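How a Two-Finger Gripper Picks Things Up
Reading time: 4 minutes
Last updated: 9 December 2019

A gripper is the part of a robot that does the work of a hand. Your hand has many joints. The gripper built at the Irnevcombe shared workshop has two stiff fingers that move toward each other and away again. That is enough for a lot of small objects.

The build is called Turham. It was started in September by Irfan Saragih, and this is the version with a handle. A person holds it, points it at an object and closes the fingers. A camera on the tool records the view. Later, a computer can study the recordings and look for patterns in how a person picks things up.

Each finger has three main parts:

Housing. The white block at the base. Small screws hold it together.
Finger plate. The dark gray part. It has to be stiff, or the tip will bend when you squeeze.
Pad. The ridged strip on the inner side. It touches the object.

The pad matters most. When two surfaces press together, they resist sliding. This is called friction. A smooth, hard finger needs a strong squeeze to hold an egg shape, and a strong squeeze can push a rounded object out sideways. A soft pad bends a little and touches more of the surface.
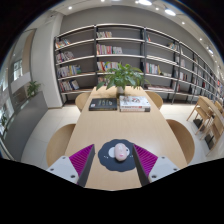
Both fingers open, with a small pink egg-shaped figure on a felt mat between them.

Before closing the fingers, the person has to get three things right. The first is position: the object should be midway between the pads. If it is closer to one side, that finger touches first and pushes it. The second is height. Pads that close too high on an egg slide up and off – the widest part is a better target. The third is opening. The gap must be wider than the object.

Turham is on its fourth set of pads. Set 4 has deeper ridges than set 3, and the screws are 5 millimeters farther from the tip.

You can test friction at home. Hold a spoon handle between two pencils and lift it. Then wrap a rubber band around the end of each pencil and try again. Write down how hard you had to squeeze each time.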